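我家餐桌上的两根“手指”：跟你聊聊机械夹爪是怎么做出来的

先跟小朋友们打个招呼！我最近迷上了一件事：在家里做一只会夹东西的“手”。它没有五根手指，只有两根，长得方头方脑，一点儿也不像你我的手。可是我越做越觉得它有意思，所以想把我学到的东西讲给你听。

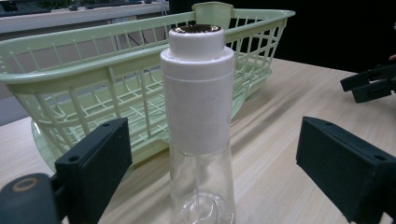
你现在就可以做个小试验。去拿一支铅笔，五根手指一起握住它，很容易吧？再试试只用大拇指和食指捏住它。也能拿起来，对不对？再难一点：用大拇指和食指去捏一个装了水的瓶子（请捏塑料的，不要捏玻璃的，也别在地毯上试，我妈妈会生气，你妈妈估计也会）。你会发现手指头马上就忙起来了，一会儿往里使劲，一会儿又怕滑，手腕还得跟着转。

这些事情你做的时候根本没想过。你的脑袋、眼睛和皮肤悄悄地商量好了，一下子就办完了。可是机器不会悄悄商量，每一步都得有人替它想好。这个“有人”，在我们家就是我。

夹爪是什么呢？

夹爪就是机器用来拿东西的那个部分。最常见的一种有两根手指，面对面站着，能靠拢，也能分开。靠拢就是夹，分开就是放。听起来像晾衣服的夹子？差不多，你可以先这么想。不过晾衣夹只会一直使劲，弹簧有多大力气它就用多大力气。夹爪得学会“用多大力气合适”，这可难多了。

我给我的夹爪起了个名字，叫Ellix。为什么叫这个？因为好听呀，没有别的原因。我的朋友Leonor Frade说它应该叫“螃蟹”，我没同意，螃蟹夹人很疼的。

手指为什么是方的？

我第一次画手指的时候，画得圆圆的，像真的手指头一样，还画了指甲！做出来以后我高兴极了，拿去夹一个鸡蛋形的玩具，结果玩具“噗”地一下就滑跑了，滚到冰箱底下，到现在还没出来。

后来我明白了。你看自己的手指肚，它是软的，捏东西的时候会被压扁一点点，这样就有一小片皮肤贴在东西上。硬手指不会变扁，圆圆的硬手指碰到圆圆的玩具，只有一个小小的点挨在一起。只有一个点，当然抓不住啦！

把手指里面那一侧做成平的，挨着东西的地方就会变多。要是再贴上一层橡胶，就更不容易滑了。橡胶和东西之间有一种互相“赖着不走”的力，大人管它叫摩擦力。你穿着袜子在木地板上跑会滑倒，光着脚跑就不会，差别就在摩擦力上。

我一共画了多少种手指，我自己也记不清了，反正抽屉里全是。有一根太短，有一根太薄，一使劲就弯，还有一根装反了，我看了半天才看出来。Leonor把那根装反的拿去当书签了。

螺丝洞是干什么用的？

手指要装在夹爪的身体上，得用螺丝拧紧。为什么常常留两个洞，一个不行吗？

你拿一张硬纸条，用一个图钉把它钉在软木板上，然后推一推纸条的一头。它会转圈，对吧？像钟表的指针一样。现在再钉上第二个图钉，推不动了！两个洞就是这个道理，手指被固定住，想转也转不了。我觉得这是我学到的最简单也最好用的一招，后来装书架的时候也用上了。

拿一个瓶子，到底有多难？

好，重要的部分来了。我们来想一想，如果让机器从桌上拿起一个喷瓶，它得做些什么。

首先它得知道瓶子在哪儿。你用眼睛一看就知道了，机器通常用摄像头。摄像头看到的只是一大片颜色，哪一块是瓶子，哪一块是桌子，要靠程序去分辨。要是瓶子是透明的，那就更麻烦了！透明的东西会让后面的颜色穿过来。你隔着透明瓶子看桌子，能看见桌子的花纹。程序就会糊涂：这里到底是瓶子还是桌子呀？

反光也会捣乱。亮亮的金属盖子上会有一个白白的光点，你稍微动一动脑袋，光点也跟着跑。你知道那只是光，机器可不一定知道。

接下来，手指要先张开，张得比瓶子宽，然后慢慢地走到瓶子两边去。要让瓶子站在两根手指的中间。如果偏了，左边那根手指会先碰到瓶子，把它推倒。我第一次试的时候用的是一瓶橙汁，所以我对这件事印象特别深。

然后才是合拢。合到哪里停下来呢？不能等到两根手指碰在一起才停，那瓶子早就被捏扁了。有的夹爪能感觉到自己遇到了阻力：马达想转，可是转不动了，它就知道“哦，我碰到东西了”。这时候再多用一点点力，把瓶子夹牢，就可以往上抬了。

抬的时候也要小心。瓶子里要是有水，水会晃。晃得厉害了，瓶子就会在手指中间歪过来。所以夹的位置也很要紧。夹得太高，下面就像秋千一样摆来摆去；夹得太低，上面重的话又会往旁边倒。你可以拿一把尺子试试，找找看捏在哪里它最平稳。

旁边的东西也得算进去

你家厨房的台面上是不是很挤？我家是。碗架占了一大块，杯子、勺子、抹布，什么都有。我有一次只顾着看瓶子，忘了碗架，手指“咔”地撞上去了。碗架没坏，我的手指裂了一道缝。

所以机器要走的路也得安排。它不能像鸟一样直直地飞过去，得绕开碗架，从没有东西的那一边过来。你在放学的走廊里走路也是这样的，前面有同学你就往旁边让一让，你连想都没想就让开了。

碗架还有一个难处：它的墙是一格一格的，格子中间全是空的。对我们来说，那当然还是一面墙。可是机器有时候会从格子里看见后面的东西，以为前面什么也没有，就想直接穿过去。我第一次听说这件事的时候笑了好久。后来想想，小鸟有时候也会撞上玻璃窗，它们也是看见了后面的天空呀。

要练多少次？

我邻居Sunita Benavides比我懂得多，她以前就做过会走路的小机器，现在那台小机器还摆在她家鞋柜上。她告诉我，不要试三次成功了就跳起来庆祝。她让我试100次，把每一次都写在本子上，夹住了画圈，没夹住画叉。

我写了。几乎80个圈！剩下的全是叉，我本来有点儿难过，可是Sunita说，叉比圈有用。我把叉翻出来一个一个地看，发现好多叉都是在傍晚画的。傍晚的光线暗，影子长长地落在桌子上，我的程序把影子也当成东西了。要不是写在本子上，我永远也想不到问题出在影子上。

你们在学校做实验的时候也可以用这个办法。种豆子也好，折纸飞机也好，拿个本子写一写。飞得不远的那几架，翻过来看看翅膀，说不定就有线索。

你也想动手吗？

不用马达也能做一个！你需要两根冰棍棒、一根橡皮筋、一小块叠起来的硬纸板，再加一点胶带。把纸板夹在两根冰棍棒的中间偏后的地方，用橡皮筋在纸板那里绕几圈，绑紧。后面一捏，前面就张开；一松手，前面就合上。

先用它夹一团纸巾，再夹一块橡皮，再夹一颗玻璃弹珠。弹珠多半会跑掉，别灰心，在棒子头上缠几圈胶带再试试看，也可以粘一小块洗碗海绵。你会看见，换一种材料，能夹起来的东西就不一样了。夹起10样不同的东西，你就可以自称厨房夹爪小工程师（这个称号是我刚刚想出来的，欢迎使用）。

要是想把手指做得更像样，得用刀切东西或者用到热的胶枪，请一定叫大人一起来。我小时候自己偷偷用过胶枪，手上起了一个泡，疼了好几天。

几个小朋友常问我的事

它会不会夹到我？会的。所以机器通着电的时候，手不要伸到两根手指中间去，大人也一样。我的桌边有一个大大的开关，一按就断电，谁觉得不对劲都可以按，不用先问我。

它会不会自己想做什么就做什么？我的不会。它只会做程序里写好的事，程序写错了，它就认认真真地做错。有一回我少写了一行，它把空气夹起来，小心翼翼地搬到桌子另一头，还轻轻地放下了。

它以后能帮我洗碗吗？我也想知道！洗碗要碰水，碗又滑，形状还各不相同，大碗小碗叠在一起的时候更难分开。我打算先教它把干的塑料杯放进碗架里，三月份开始试。杯子我都准备好了，橙汁就不准备了。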